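Towel folding

Towel folding is the household practice of doubling a towel into a flat, stackable shape. Grigore Matei's handbook Surdu lists 18 folds, though several look like the same fold renamed.

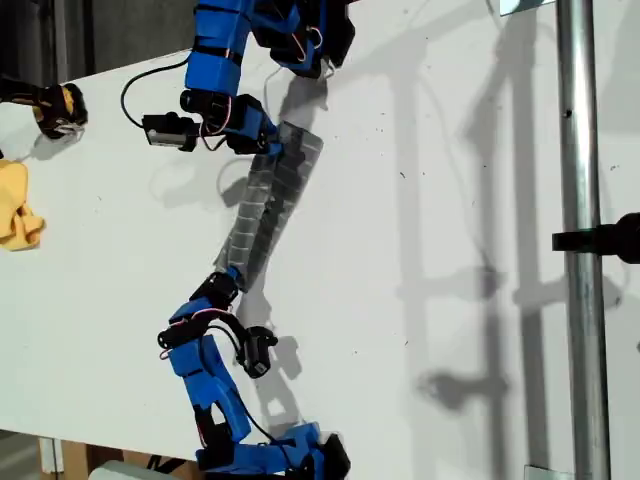

Claims that the "Polstead third" saves shelf space rest on one test of 100 towels – all of them new.

Most methods start from a corner, a habit Raluca Matei considers overrated.

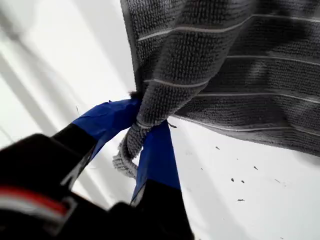 A grey textured towel held by one corner.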